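Most of the paper in a small office has no business being there. I have worked in four of them, the last being the lettings side of Phillips in Flutcombe, and in each one the same thing happened. Somebody bought storage, the storage filled up, and somebody bought more.

My argument is that storage should be the last thing you buy, and that most offices would do better to keep less paper and throw it out sooner.

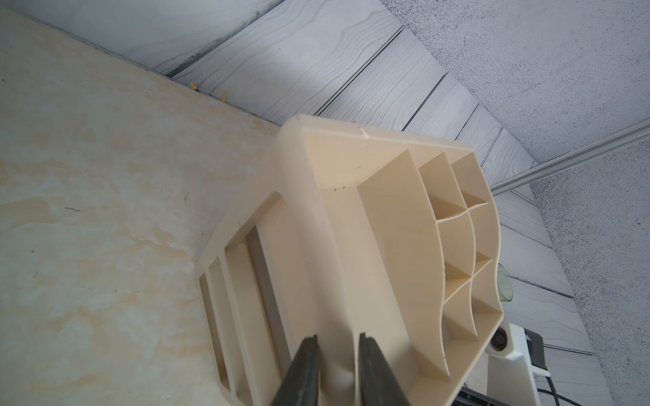
Paper piles up for dull reasons. A letter comes in, it needs a decision, and the person holding it would like to decide later. A desk organiser makes that very easy. The cream plastic sort, with long narrow slots stepping down one side and a wide open tray next to them, has room for every kind of delay. The slots get envelopes and the tray gets whatever is left. At Phillips I emptied my own tray one Wednesday and found 41 sheets in it. I needed two of them. One was a key receipt and the other was a gas certificate that should have gone to the landlord in November.

Wilma Kramer, who ran the office then, thought I was being hard on people. Her view was that a tidy-looking pile does no harm and lets staff get on with the phones. I see the point, but we once spent most of an afternoon looking for a signed inventory that was under a Vendia catalogue. The tenant was standing at the counter for part of it.

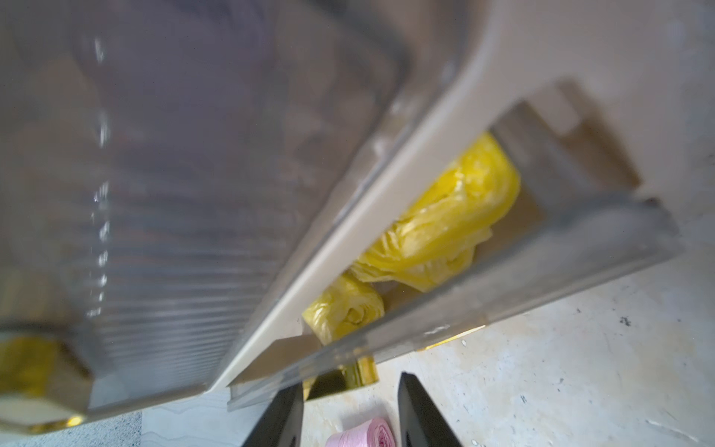

How long should a small office keep ordinary paper? Long enough to deal with it, and after that only if the law, the accountant or a signed agreement says so. Catalogues, printed emails and second copies don't meet that test. Tenancy papers do, and they belong in a proper file with a name on it.

People worry about throwing away the wrong thing. I did too. In the first year after we changed our habits we cleared 214 folders from the back room, and we had to ask for a fresh copy of something from one of them. The surveyor sent it the same day. 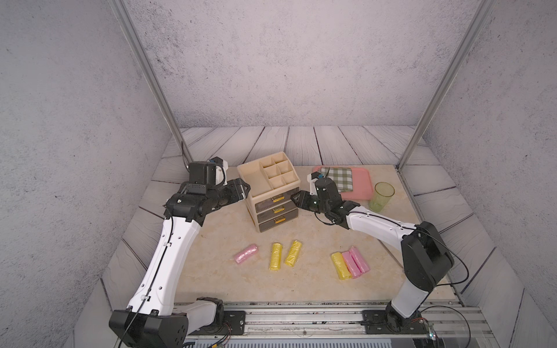

The cost of keeping everything is harder to see. We were paying £110 a month for a store room across the yard, and when I asked what was in it, I got three different answers. The Vedo shelving alone took two of us a morning to put up. A shop that stocked goods this way would notice by the end of the quarter.

I would start with the back room and leave people's desks until they have seen it done. Set a date for each shelf, shred anything private, and don't order any boxes until the last shelf has been sorted. Ours took 11 weeks, mostly on quiet mornings, and we gave up the store room at the end of it.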